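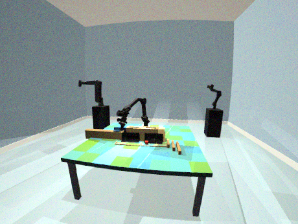 Workshop > Furniture > Tables and Desks

How to Stop a Table from Wobbling (and Keep It That Way)

By Despina Moldovan | March

212 shares | 17 comments

I have eaten at a wobbly table for more of my life than I care to admit. We had one in the kitchen on Wokdale Road that slopped coffee every time somebody reached for the butter, and for years the cure was a matchbook under one foot, which lasted until the next time I swept. When I finally turned the thing over on a blanket one Thursday evening, the fix took less time than the washing up!

Before you blame the table, try the floor. Give the whole table a quarter turn and rock it again. If the wobble moves to a different leg, your floor is the trouble and a felt pad or a screw-in leveler will see you right. If the same leg stays short or loose wherever you put it, get the blanket out.

With the table upside down, take hold of each leg near the foot and wiggle. You want to feel where the movement is. Nine times out of ten it's up at the corner, where a bolt has worked itself slack over the years. Snug each one a little at a time, going corner to corner the way you would with a car wheel, and don't lean on the wrench. I once stripped a hanger bolt clean out of a very nice old pine leg by being keen.

A screw that just spins has chewed up its hole. Take it out, dip a couple of wooden toothpicks in wood glue, push them in until they're tight, and snap them off flush. Leave it overnight (I know, I know, but dinner on your laps for one night won't hurt you) and drive the screw back in by hand in the morning.

For glued joints, work out as much of the old glue as you can before adding new. Fresh glue doesn't hold well on top of old, and I've redone enough chairs to be sure of that. A scrap of 90 grit wrapped around a dowel gets into the socket nicely. Clamp it, check the leg is sitting the way its partner does, and wipe the squeeze-out with a damp rag.

Only trim a leg when everything else is tight. Set the table on the flattest surface you've got, slide playing cards under the short leg until the rocking stops, and mark that same thickness on the other three. Then take it off slowly with sandpaper, trying it as you go. My neighbor Kerubo Langat went at his with a saw and now owns a rather low coffee table, and he's fond of it, so there you are.

Finish with felt pads on all 4 feet, the nail-on sort if the table gets dragged about. The stick-on ones collect dog hair and slide off sideways by summer. I go around with the wrench again when the heating goes off in spring, as the wood shifts a bit and the bolts do too.

17 comments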